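5.3 Recording demonstrations in the simulated kitchen

This section covers recording for the two-arm model in Triltari Recorder. Complete sections 5.1 (license) and 5.2 (controller pairing) first. The same steps apply to all kitchen layouts in the Wuyts scene pack.

Before you start

Set the physics rate and the recording rate in the Session panel. Both values are locked once the first episode is saved. To change them later, create a new session.

Check that the output drive has enough free space for the whole session. The recorder does not split a session across drives.

Starting a session

1. Open Session > New and select the task file. The task text appears in the status bar and is stored with every episode.

2. Select a layout, or set Layout to Shuffle. Shuffle changes wall, floor and appliance colors as well as the position of loose objects.

3. Set View to Body. The operator view is then the same view that is written to the episode. Do not record while using the Orbit view; the camera track will be marked invalid and the episode will fail the check in 5.4.

4. Press Home on the left controller. Wait for both arm indicators to turn green.

Note: Body view follows the roll and pitch of the robot. The horizon is not corrected, and walls and appliances may run at a steep angle on the display. Leave Level Horizon off during recording. It changes only the operator display, which then no longer matches the stored view.

With the view tilted, use the countertop as the reference surface for the right gripper. The refrigerator door panel can overlap the working area, as it does with the light blue panel and the right arm in this layout. Bring the gripper in beneath the panel and keep the bottle and the plate or board on the counter in view.

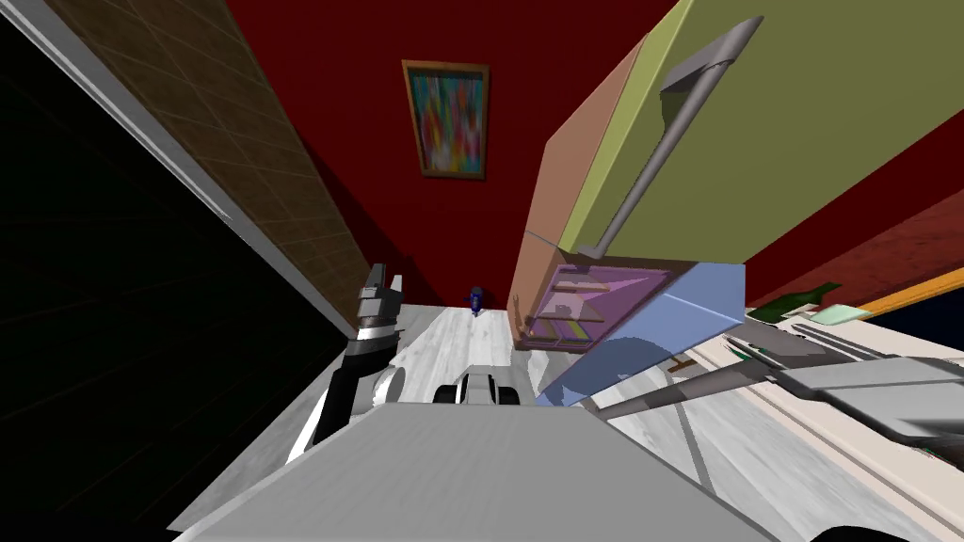
Recording an episode

5. Hold both triggers for 2 seconds. The recording lamp changes to red.

6. Carry out the task at an even speed. Pauses longer than 4 seconds are flagged as idle and trimmed on export.

7. Press Mark when the task is complete, or Discard if it is not. Discarded episodes are kept in the Rejected folder until the session is closed.

8. Press Reset. Objects return to new start positions if Shuffle is on.

CAUTION: Do not press Reset while the recording lamp is red. The jump in object positions is written into the episode as motion and cannot be removed afterward.

Episode length

Episodes are limited to 1,786 steps. At 1,198 steps the step counter turns yellow. If the counter regularly turns yellow before the task is half done, divide the task file as described in Appendix B.

Failed grasps

A failed grasp followed by a successful one may be kept. Tick Contains Retry before saving. Episodes in which an object leaves the room mesh must be discarded.

Users exporting to Kollmont format should also read 6.2, as the Retry flag is stored under a different name there.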